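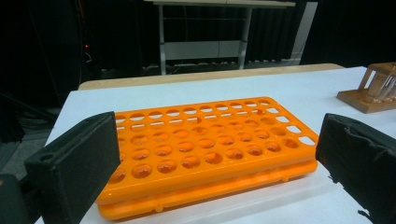

*Category: Laboratory equipment › Holders and supports*

A **test tube rack** is a stand that keeps test tubes upright while they are filled, left to react, allowed to dry, or stored. It is among the cheapest items in a teaching laboratory and among the most confidently advertised. Many of the claims made for particular racks are hard to check.

## Construction

Most racks have at least two levels. The upper one is a plate with holes that keep the tubes from leaning; the lower one supports their rounded ends. Some designs add a middle plate for tall, narrow tubes. In the common plastic form the two levels are parallel, and the base can be seen through the empty holes of the top. Orange, blue, green, and white are all sold. Color is sometimes said to follow a code, but no general code exists, and a laboratory that wants one has to make its own and write it down.

Not every opening has to be the same shape. A rack may carry rows of round holes over most of its length and a group of elongated, rounded slots at one end. Catalogs tend to explain such slots with more certainty than they have earned. They have been listed as places for odd-sized tubes, as finger grips, and as drainage, and the maker's own leaflet, where there is one, often says nothing on the subject.

## Materials

Wood was the usual material in older school laboratories and is still sold. It stains, and it swells if it is washed often. Wire racks, usually coated, drain well and let the contents of a tube be seen from the side, though the coating chips at the welds. Plastic racks are light and easy to rinse.

The word "autoclavable" deserves some caution. It applies to certain plastics and not to others that look much the same on the shelf. Two racks of one color, bought from different suppliers, may behave quite differently in heat. A rack with no marking on it should be treated as unsuitable until its supplier says otherwise in writing.

## Sizes and capacity

Racks are sold by hole diameter and by number of places. Both figures can mislead. A stated diameter may refer to the hole or to the largest tube the hole is meant to accept, and the difference is enough to leave tubes tilting or stuck. Capacity is usually a plain count of openings. In practice, neighboring tubes with caps or wide rims may not fit side by side, so a full rack on paper can be half a rack on the bench.

The Flasholm pattern, found in some school catalogs, has 32 places on 2 levels. The Imero pattern has the same outline with 6 larger openings added along one side. Coltia, a reseller, has listed both as "universal." The term has no agreed meaning, and neither pattern takes large centrifuge tubes.

## Use

Tubes are normally placed starting from one end and labeled on the glass or plastic of the tube itself. Labeling only the rack is a poor habit, as positions are lost the moment two tubes are lifted together. A long rack loaded at one end can tip when picked up, particularly if it is light. It is better carried with two hands and kept level.

Racks are also used for drying washed tubes upside down. This works less well than is often supposed: water collects on the lower tier and the rims sit in it. A peg rack is the better choice.

## Claims of origin

The Shehata rack is sometimes named as the first two-tier model molded in plastic. The statement appears in several trade lists, all of which seem to copy one another, and no dated drawing or early sample has been produced to support it. Stacked wooden racks of the same general layout are older — the idea of a perforated plate above a base can hardly be credited to any one maker.

## See also

- Centrifuge tube
- Drying rack (laboratory)
- Test tube holder

*Last reviewed Sunday, October 9, 2022. The section on origin needs better sources.*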